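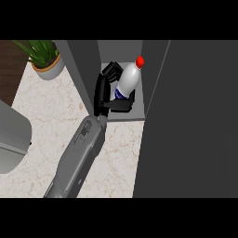 Botholm Wall Cubby, single, grey

Sold by Fiscombe Storage. Usually sent out the next working day.

We stock a lot of small shelving and most of it is described as "space-saving", a phrase we have come to distrust. A box on a wall takes up space. What the Botholm does is put a bit of storage where you probably had none, at a height you choose, and it does that well enough for us to keep ordering it.

The single cubby is 200 mm wide and 200 mm high on the outside, and 113 mm deep. Measure your bottles before you buy. The maker, Nustberg, says it suits "all everyday bathroom items", and we don't agree. Anything taller than 195 mm is not going in upright, and in practice you want a finger's width above the cap or you'll be tipping things to get them out. Large pump-top shampoos are the usual letdown.

Fixing
Two screws through the back panel. The plugs in the packet are for solid brick and are fairly poor. We'd throw them away and buy decent ones, and on plasterboard you'll need proper hollow-wall fixings whatever the leaflet says. There is a stick-on pad sold separately for people who rent. We tried it on a painted wall and on tile. Tile was fine – paint was not, and some of it came away with the pad.

Cleaning
Wipe with a damp cloth. The finish is called "stain-resistant" on the box. Ours marked with hair dye and we never got it out.

Compared with the Amini
The Amini cubby costs less and looks much the same in a catalogue. It has a thinner back and the corners don't meet as neatly. For a spare room we'd probably buy the Amini. For somewhere you reach into every morning, the Botholm feels steadier.

In the packet
One cubby, two screws, two plugs, a leaflet with no words in it.

Returns
Unused and in its box, within the usual period. We can't take back anything that has been screwed to a wall – please hold it up and check the size first.

Also in this range: Botholm double, Botholm corner, stick-on pad (pack of two).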